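Ticket: label printer drops jobs after idle period
Site: Dramosholm
Component: print queue, Anero label client
Status: Workaround in place
Priority: Normal

Problem

The label printer at the Dramosholm packing desk accepts jobs normally after startup. Once it has been idle for 30 minutes or more, the next job shows as "sent" in the Anero client but no label comes out. The job leaves the queue without an error. A second job sent right after the first prints correctly. The Clundness site has the same printer model and the same client version and does not have the problem.

First reported in May. Operators had been sending every first label twice, so the number of lost jobs is not known.

Checks done

Replaced the network cable and moved the printer to another switch port. No change.

Printed a self-test page from the front panel after an idle period. The page printed at once, so the print head and media feed are not suspects.

Set a fixed address for the printer in place of the DHCP reservation. No change.

Ran a continuous ping for 72 hours. No packets lost, including during idle periods. The network card stays awake.

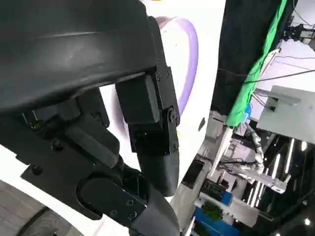

Page last changed: 2024-06-26

Compared the port settings on the two print servers. Clundness uses raw printing with status polling turned on. Dramosholm (server name THOMAS) uses raw printing with status polling turned off, and the client is set to keep its connection open between jobs.

Captured traffic on THOMAS during a failed job. The client writes the job to a connection that was opened before the idle period. The printer answers with a reset. The client does not read the reset, marks the job as sent and closes the connection. The second job opens a new connection and prints.

Cause

The printer closes idle connections after 300 seconds by default. The client assumes an open connection is still good and does not check it before writing. Shorter gaps than 30 minutes probably fail too, but the desk is rarely quiet for less than that, so it was not noticed. At Clundness the polling traffic keeps the connection in use.

Workaround

1. On THOMAS, open the port settings for the label printer.
2. Turn on status polling.
3. Clear "Keep connection open between jobs" in the client.
4. Restart the print service.

Tested with a batch of 1000 labels, then single labels after idle gaps of 10 minutes, one hour and overnight. All printed on the first attempt. Batch speed with the connection setting cleared is slightly lower. The desk has not complained.

Open items

Client vendor has the capture and has confirmed receipt. No fix version given.

Check whether the returns desk printer on the same server uses the same port template.

Do not raise the idle timeout on the printer itself. The value goes back to default after a firmware update.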